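Towel Folding Tips from the Skultport Robotics Club

Filed under: Kitchen, Laundry, Club Projects

Our spring project at Skultport is teaching a gripper to fold kitchen towels, and I've learned more about kitchen towels since February than in my whole life before it! Folding with two black plastic jaws makes you slow down and look at what cloth does. A lot of these tips came straight off the practice table and went home with us, and they work with ordinary hands too. The ones for students come further down, so skip ahead if you're starting your own folding project.

Start from the shake

Pick the towel up by one hem, anywhere on it, and give it two good snaps before you think about corners. At home most of us go hunting for a corner in the pile first. With the gripper we lift, let the cloth hang, and then look, and the corners come down to the lowest points all by themselves. Try it with a bath towel and you'll see it right away.

Buy towels with a bright hem

I never cared about this before. A colored edge on a pale towel tells you where the cloth stops, even when it's all bunched up, and that goes for people in a dim laundry room as much as for our beginners squinting over the tool. Plain white on white is the hardest thing we've tried (dark navy on a dark counter is nearly as bad). If you already own plain ones, a line of zigzag stitching in a loud thread takes a few minutes on any sewing machine.

Let the checks do the measuring

A woven or printed grid is a free ruler. When the lines run straight along the fold, the fold is square. When they bend, there's a wrinkle underneath, and you can smooth it out with the side of your hand before you go on. Oanh Sầm, who coaches our Lastow league team, has the new students fold by the lines only, with no peeking at the corners, and their folds got so much neater!

Start messy on purpose

It's tempting to practice from a nice flat towel. Don't! Drop it on the table and work with whatever lands, puffs and rolled flaps and all. The first moves are always the awkward ones, getting hold of a hem and pulling it clear of the heap, and you want plenty of practice at those. 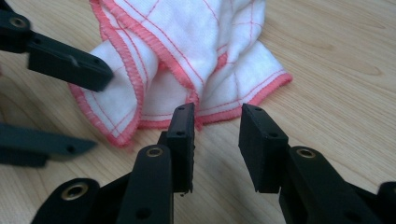 Pinch the hem, leave the middle alone

The middle of a thick towel is soft and bunches up when you squeeze it. The stitched edge is firmer and gives fingers (or pads) something to close on. Go in low, close gently, lift a little, and check that you've got one layer. If two come up together, set them down and take a smaller pinch. Same thing at home when you're pulling a single cloth napkin off a stack.

Put the fold down, then let go

We lost so many good folds to this one. You bring the hem across, you're pleased with yourself, you open the gripper while it's still up in the air, and the edge flops back on itself. Lower it until it touches the table, wait a beat, open wide, and back straight out. Sliding out sideways drags the top layer along with you.

Thirds for drawers, halves for rails

For a kitchen drawer, fold the long way in thirds and then in half, and stand the towels on their folded edges like files. For an oven rail, one long fold is plenty. We use the thirds for competition because the bundle holds together better when it's picked up and moved, and I've switched my own drawer over too. I can see every towel in it now!

Skip the fabric softener on practice towels

Slippery cloth creeps off the fold. Wash them plain and dry them all the way. We also shake lint off the finger pads between runs and wipe down the table, as fluff builds up faster than you'd expect.

For students: how we run a practice

One person folds, one watches the clock, one writes notes, and then everybody moves over a seat. A turn is 13 folds, and after that your wrist needs a rest. We stop at 100 for the afternoon even if things are going great. Write down the misses as well, with a word or two on what slipped. "Grabbed two layers" is much more useful to read back later than "bad."

Check the screws and joints before the first fold of the day and again after the break. A joint that has worked itself a bit loose feels exactly like clumsy hands, and I spent a whole practice blaming mine.

Next month we start on pillowcases. If you've got a good trick for finding the open end quickly, please leave it in the comments, we need it!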